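Plekthorpe Sewing and Mending Circle
Minutes of the September meeting, held in the back room of the Sosa Street hall

The meeting opened at 7:30 in the evening, once the urn had come to a boil and everyone who wanted a chair with a cushion had managed to find one. It was lovely to see so many people back after the summer, and a special welcome went to the newcomers, who we hope were not put off by the length of the first item.

Minutes of the last meeting. Accepted, with one correction: the lining fabric was bought from Dedano and did not come out of the scrap bin, as we had it written down.

Money. We have 211 dollars in the tin and the bank together, after paying for the hall through the end of the year. The spring sale brought in a little less than we had hoped (it rained, you will remember), but the button jars did very nicely, and it was agreed to make up more of them.

Costumes for the Skastamholm pageant. This took up most of the evening, and happily so! Skastamholm has asked us for 30 skirts and the same number of plain shawls for the children's chorus, all in white, with colored sashes to be added by the families at home. After some back and forth it was agreed that we can say yes, provided the measurements reach us before the end of the month. There was a long and friendly talk about whether cotton or a cotton blend would hold up better under a day of running around on grass, and the blend won by a show of hands, mostly on account of the ironing.

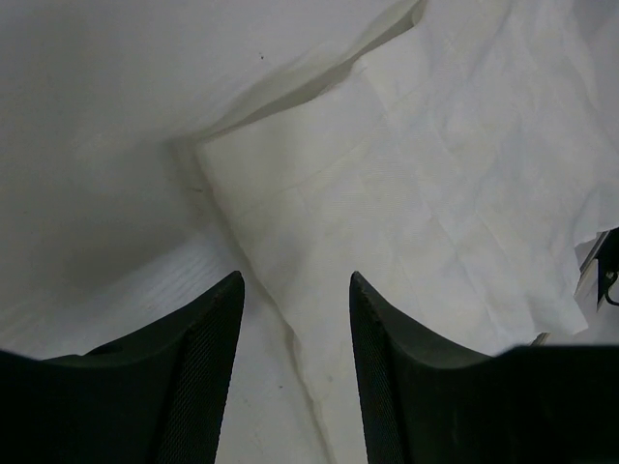
White cloth with a fine weave.

Hems came next. Those who have sewn for children before asked for deep ones, so that the skirts can be let down and used again in later years, and this was agreed with a good deal of nodding. The shawls will have a narrow rolled hem, by machine for anyone who has the right foot and by hand for those who like to sit with it in front of the television.

On pleats, opinion was divided. They look so well when a whole row of children turns at once, but they eat up fabric and they do take patience. The pageant people would like them if we can manage it. It was decided to go ahead with pleats all the way around, stitched down for the first couple of inches below the waistband, and to hold a pressing evening toward the end so that no one is left doing it alone at the kitchen table.

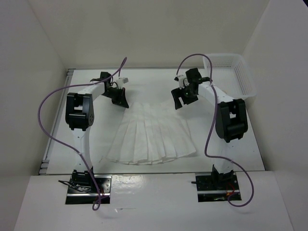 One member asked whether elastic at the back of the waistband might spare us a great many alterations, children being what they are between September and a pageant. This was thought very sensible and was adopted on the spot.

Thread. Dedano will let us have the big cones at the club price if we order 5 or more. Agreed.

Any other business. The hall would like the windows closed and latched when we leave, please. The blue pinking shears are still missing, so do look in your bags.

The meeting closed at 9:15, with cake.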